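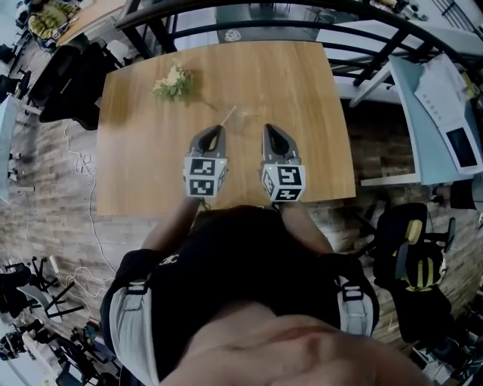

4. Arranging and caring for cut stems

4.1 Before you start

Read section 3 first if you have not yet mixed the Fledura stem food. Set the vase on a level surface out of direct sun, away from radiators and fruit bowls.

You need:
Clean vase
Sharp scissors or a knife
Lukewarm tap water
One sachet of Fledura

4.2 Filling the vase

1. Wash the vase with dish soap and rinse it twice. Soap left inside will foam when the powder goes in.
2. Fill the vase two-thirds full.
3. Add the powder. One sachet treats 27 fluid ounces. For a smaller vase, mix the whole sachet in a pitcher and pour out what you need.
4. Stir until the water is clear.

Note: Mixed solution keeps for 19 hours in a covered pitcher. Pour away anything older.

4.3 Cutting and placing the stems

1. Lay the bunch on its side and remove the tie or band.
2. Strip any leaves that would sit below the water line.
3. Cut each stem at a slant, half an inch from the end. Woody stems such as lilac need a full inch.
4. Put each stem in water as soon as it is cut.
5. Place the thickest stems first and turn the vase a little after each one. Fill the gaps with thin stems and greenery.

Caution: Cut away from your hand. Do not crush stem ends with a hammer, even if an older leaflet tells you to.

Caution: Lilies are poisonous to cats. Keep the flowers, fallen pollen and vase water out of reach.

4.4 Daily care

Top up with plain water every morning. Change the water completely on the third day, and recut the stems at the same time. Take out faded flowers when you see them.

If the water turns cloudy before the third day, go back to step 1 of 4.2 and start with a fresh sachet.

Roses and carnations can last up to 14 days with this routine. Tulips and daffodils have a shorter life. Keep daffodils in a separate vase for their first night, as their sap shortens the life of other flowers.

Section 5 covers dried stems.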